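Software Engineer, Grasp Planning and Control
Last updated: February
Posted by the Ivis software team, Stirnham
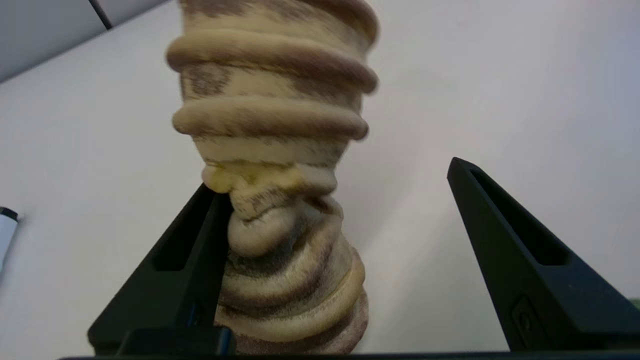

We write the software that lets a robot arm pick up soft things, and we'd love one more person to write it with us! Ivis is our grasp planner, and cloth gives it trouble all day long. A knit piece in cream and brown bunches into rolls and wrinkles, one black finger is pressing into its side while the other still has a wide gap to close, and your code has to decide what to do next. Our test set holds 3,313 grasps and we want it to grow.

You'd join a team of 7 and split your time between the planner, the wrist camera code and the replay tool (which badly needs some love). You should be happy in C++ or Python and curious about why a grasp slipped. A robotics degree is fine, and so is no degree.

The job is full time in Stirnham, with up to 50 days a year from home. To apply, send a short letter and some code you enjoyed writing to the Ivis team at Sutherland, Brumden Road.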